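Bench notebook, Priltell workshop, June, 14:20

Three-way strip, white housing, pale blue socket panels, one switch per socket. Stock line 246 on the Brindham list. Checking it before it goes on the long table with the Gerov supplies.

Socket pattern is the combined type: two slanted slots and a group of three on each panel. Nawal Benkirane wants both plug types accepted on the long table, so the pattern suits. Hanging loop is at the end opposite the cable. If it goes on the wall the cable will leave from the bottom, which means the socket run below the window is the one to use. 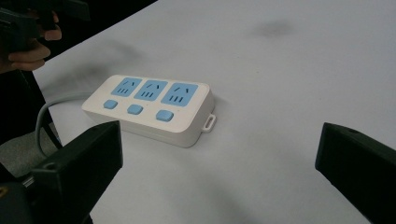 Cable is light grey. Route it along the back edge and clip it every 246 mm to match the existing trunking holes. Total load on the strip to stay under 1,000 W until Rafail Karras has gone through the circuit sheet. The Rezaei heater stays off it altogether.

Switch labels: number from the cable end. Old labels were numbered from the loop end and two people switched off the wrong supply.

Each switch has its own small red indicator beside it. Labels must go on the outer side of the switches so they don't cover these.
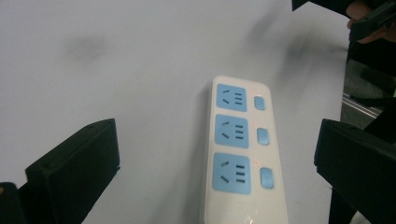
Can the soldering station share the strip with the Gerov supplies?
Only with the supplies switched off at their own sockets, until the circuit sheet is signed.

To do: print labels, order 4 more clips, copy the load limit to the door sheet.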